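体育用品 > 奖杯奖牌 > 出货检验 > 检查表及备注

奖杯出货前检查表(羽毛球、乒乓球两款)
日期:2022年6月3日
客户:Latside 俱乐部联赛
供货:Dasport,底座由 Quansah 代工
检查:Cúc Mạc 复核:Wiroj Kaewkla
总数466座,抽30座。赶着写的,格式不管了。

一、底座
1. 底面平整,放玻璃板上不晃——合格。有一座轻微晃,换了脚垫再放就稳了。
2. 四角倒边,手摸不刮——不合格,5座。都在左后角,像是同一把刀出来的毛刺。已退 Quansah 重磨,磨完要再摸一遍,别光看。
3. 绒布底贴满、不翘边——合格。胶味还是重,开箱晾一晚再装。
4. 底座配重——合格。

二、立柱和顶件
5. 中心螺杆拧紧,扭顶件不跟转——合格。乒乓球那款螺帽比上批小一号,扳手别拿错。
6. 羽毛球顶件的毛片尖端——注意项。偏尖,青少年组要发的那几箱必须加软套。Luana Aguiar 上次就说过,这回单子上还是没写,补上了。
7. 电镀层无起泡、无掉皮——合格。灯下斜着看,正着看看不出来。
8. 立柱接缝——合格,有指纹,擦掉即可。用干布,不要用酒精,会发白。

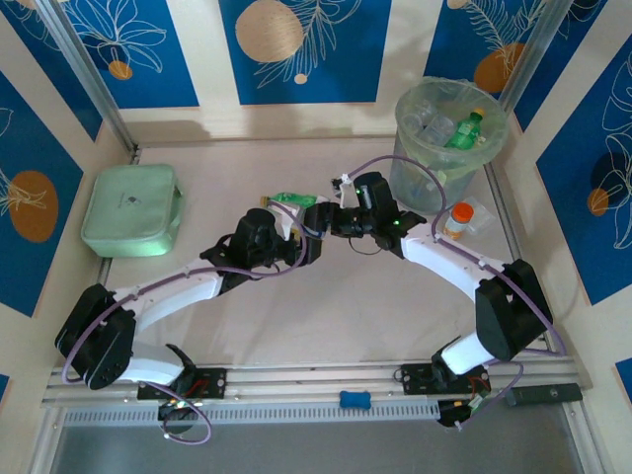
图1 两臂之间,绿色包装袋

三、铭牌
9. 刻字与名单一致——暂缓。名单第三版昨天才到,“亚军”有两处刻成“亚车”,真的是服了。重做。
10. 铭牌四边贴实,指甲抠不起来——合格。
11. 外文名字的重音符号——要逐个对,系统导出会丢。Cecilia Gbeho 那边给了手写稿,以手写稿为准,不要以表格为准。
12. 铭牌边角不割手——合格。备用铭牌没倒边,拿的时候戴手套。

四、包装
13. 单座内袋封口——合格。
14. 泡沫卡位,摇箱无响声——不合格,7箱有响。顶件那头空了一截,塞纸团临时顶一下可以,正式出货要换 Dakilow 的厚垫。垫子还没到,催过两次了。
15. 外箱“易碎”“向上”标——合格,两面都有。第三面客户没要求,不贴。
16. 跌落测试,角、棱、面各一次——合格,拆开后无断裂。有一座铭牌歪了,归到第10条里再看看。
17. 单箱重量——大的那种一个人搬吃力,写上“两人台”。

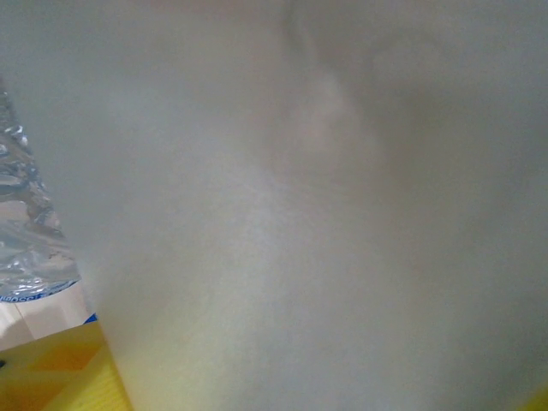

图2 近处,浅灰白色,带一道折痕

五、库区和作业安全
18. 通道畅通——不合格。空托盘又堆在消防栓前面,当场移走。第二次了,再有就停线。
19. 码放高度不过肩——合格。
20. 刻字机护罩、急停——护罩在,急停按了能停。急停按钮上的字磨没了,重贴标签。
21. 胶水、清洁剂离热源——合格。有一瓶没盖紧,已拧好。
22. 美工刀用完收刃——说了再说。收货区又捡到一把开着的。

待办
- 毛刺那几座返回后单独放,别混进合格品。Cúc 盯。
- 铭牌重做,出样先拍给 Darlene Arsenault,她点头再批量刻。
- 软套数量按青少年组名单备,多备一点。
- 厚垫到货前,有响的箱子一律不封。
- 扳手换对号的,旧的收走,放抽屉最里面那个隔。

备注:客户问能不能把11月室内赛的一起做,先别答应,底座木料还没定。乒乓球款库存只够这一批。复检大概要半天,Wiroj 下午在。签字栏我先空着,返工回来再签。

分享 3 | 评论 2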